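A morning talking carpet and glass with Nidia Arango

I had my shoes off before I got through the door, and Nidia Arango laughed at me. "Keep them on! It's an office floor. If it can't take your sneakers, I did it wrong." Then she looked at my socks and said I might as well leave them off now, and that's how I ended up doing most of this interview barefoot-ish on gray carpet with a coffee in my hand that she kept moving farther from the edge of the desk.

I first got in touch with Nidia after I wrote about re-doing the spare room and got a whole pile of comments about the stripes. (You have opinions about stripes, people. I had no idea.) A reader told me I should talk to somebody who does it for a living, and gave me the name of Nidia's outfit, Comum, over in Gramville. They do floors and glass for offices, small clinics, a dance studio once. She called me back while eating lunch in her van and said sure, come by at 9, bring questions, she'd bring a knife. She meant a carpet knife. I was fairly confident of that.

She's been at it 14 years. Before that she sold window blinds over the phone, and she was terrible at it. "I kept telling people they didn't need blinds. They'd describe the window to me and I'd say, well, why would you cover that up?" An uncle's friend, Eusebio Ñahui, needed someone to haul rolls up a stairwell for a summer. She hauled rolls. By August she was cutting in around door frames, and Eusebio had stopped checking her seams, or had stopped letting her see him do it.

"He taught me to look at a floor from the doorway first and then lie down on it," she said. "You lie down, cheek on the floor, and you see everything. Every hump. I've done it in front of lawyers."

I asked if the lawyers minded.

"One of them got down next to me. He wanted to see the hump."

So, stripes. I'd come in with a theory that a stripe is a stripe and you just pick which way you want it to go, and I could tell from how politely she waited for me to finish that this was wrong. A fine stripe, light gray next to medium gray, is what she puts down more than anything else these days. People pick it from a sample and think of it as plain. On a sample it more or less is. Across a whole room it has a direction, and your eye follows it like a road.

"If I run it across you as you come in, the room gets wide. If I run it away from you, the room gets long, and it also shows you every wall that isn't square. And no wall is square. I have met maybe one square wall and I was suspicious of it." She did a little thing with her finger along the floor, following a line to where it met the baseboard. "You start here and you've got a full light line along the wall. By the far corner that light line is gone, it's gone under the wall. Your client sits at that desk for 6 months and then one day she sees it, and she calls me, and she's right."

What do you do about it? You cheat, she said, cheerfully. You split the difference between the two long walls so neither one gets the whole error, and you put the worst of it wherever the filing cabinets are going. She always asks about filing cabinets before anything else. Clients think she's making small talk.

Keith Halliday, who shares the van with her and did not want to be interviewed, put his head in at this point to say that the filing cabinets always get moved anyway. Then he went away again. I liked Keith a lot.

We got onto tiles versus roll, which I know some of you have been waiting for. Nidia is a tile person now, and it took her a long time. Roll looks better on the first day, she said, and she still does it in rooms where someone is going to stand and be impressed. But in any place with desks and chairs and coffee (long look at my coffee) you want to be able to pull one piece out and put another one in. She leaves a box of spares with every job. She also writes the dye lot on the inside of the closet door, in pencil, because the label on the box gets torn off and then the box gets thrown out, and then they call her and say it's gray.

"It's gray! Okay! I have 50 grays."

I asked her what gets floors dirty, expecting her to say shoes, and she said hands. I made her say it again. It's people leaning down to pick something up and steadying themselves, people sitting on the floor to plug in a computer, people wiping at a spill with whatever's in reach. A spill you blot and leave alone is nothing. A spill you go after with a paper towel and a lot of feeling turns into a fuzzy patch that will look darker forever, clean or no. Her advice is white cotton cloth, cold water, press and lift, and go do something else. She doesn't care for the foam cleaners. She had quite a lot to say about one in particular and then asked me to leave the name out.

And while I'm passing on advice – chair wheels. The hard ones are for carpet and the soft ones are for hard floors, and everybody has them the wrong way around, me included. I checked when I got home. All six of my chairs!

I also asked the question I'd promised my sister I would ask, which was whether you can put carpet tile in a kitchen. Nidia put her hand flat on her chest as if she'd had bad news. "You can," she said. "I have. A very nice man called Ansel Haddad wanted it, and he was sure, and I told him what would happen, and he was still sure. I go back twice a year and swap out the ones in front of the stove. He makes me lunch. It's a good arrangement, but it's not a floor I'd tell your sister to get." Sorry, Carmen.

Then the glass. I hadn't planned to ask about glass at all, but Comum does both, and Nidia says they're one job. A panel has to land on something. If the carpet goes in first, the channel sits on top and squashes it, and if you ever want to move the panel you've got a flattened track across your nice floor. If the glass goes in first, you've got to cut carpet to a straight metal edge on both sides, and a stripe next to a glass edge will tell on you from across the room. She does the glass first anyway. It takes longer and she'd rather be on her knees for an extra day than look at a track.

"With a stripe you see it through the glass, too, that's what people forget. You've got the line on this side and the line on that side, and the glass is standing there between them like a ruler. If they don't meet up, you might as well hang a sign."
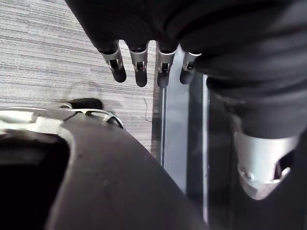 She gets them to meet by laying the whole floor dry, both sides, no adhesive, before she trims anything. Then she walks away and eats something. She's strict about that part. Her rule is that you never cut the last row hungry, and she got it from Rosaura Carhuamaca, who ran the glass side of the business before Nidia took it over and who once trimmed a whole wall's worth a finger too short at the end of a long afternoon. Rosaura has the offcuts in her garage. She kneels on them when she gardens.

The edges of the glass are what Nidia fusses about most. Everyone looks at the big flat face and asks about fingerprints, and she could not care less about fingerprints, they wipe off. An edge catches the light. You get a bright line running down it, and if there's a chip anywhere in it, or a bit of old sealant, or a thread of carpet stuck to the sealant (it's always a thread), that's where your eye goes. She runs the back of a fingernail down every edge before she calls a job finished. I tried it on the nearest one and it was smooth as a plate, and I'm afraid I said "ooh" out loud.

I wanted to know if there was a job she'd do over. She thought about this for long enough that I started looking at my notes.

"The Giraldo place," she said. It was a waiting room, early on, one of the first she'd priced herself. She'd wanted so badly to get it that she let them talk her into running the stripe on the diagonal. It looked great on the drawing. In the room it made people walk funny. She swears to this. They'd come in the door and drift to the left, and the front desk was on the right. "The receptionist told me she'd started waving people in. Like airplanes."

Did they ever change it?

"They moved the desk."

We'd been going a good two hours by then and my feet were cold, so I asked the last thing on my list, which was what she has at home. Wood in the front, she told me, and a rug her mother gave her that goes with nothing. Upstairs there's carpet, and it's leftovers from nine different jobs, all gray, none of them matching. She laid it in one weekend with Keith and a pizza, with the stripes going whichever way they came out of the box.

"It's awful," she said, very happily. "My kids think it's a map."

She walked me out to my car, told me my driveway pictures on the blog made her nervous about my drainage, and gave me two spare tiles for the spare room so I can try the stripe both ways before I buy any. They're on the floor in there now. One's going toward the window and the other's going toward the closet, and I'm leaning toward the closet. Next month I'm hoping to get Rosaura on the phone about shower doors, so if you've got a question about those, put it in the comments and I'll ask her.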